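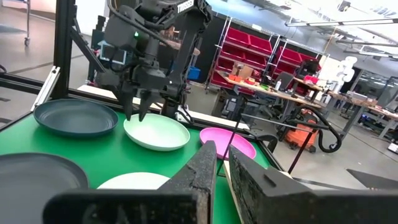
## Notes: Plistbridge Masters Swim, club evening

- Start with Ngan-ling. She's 70, she learned butterfly at 68, and she went home from Plistbridge with a medal! Let people clap.
- 842 swimmers this year, from 30 clubs. Read the number slowly.
- The relay - tell it properly. Sohail led off, Lena swam the leg of her life, and we touched fourth by a fingertip. (Pause. Sohail will want to say it was third.)
- Elżbieta's 48 lengths in the open pool hour. She only came to cheer! Ask her to stand up if she's up for it.
- Training: early lane from 6:30 a.m. in April, Youssra has the sign-up sheet. Beginners very welcome, and I mean it, we have fins to lend.
- Stunau meet is next. Longer pool, colder water, great cake.
- Questions, then hand over to Youssra for the bus times.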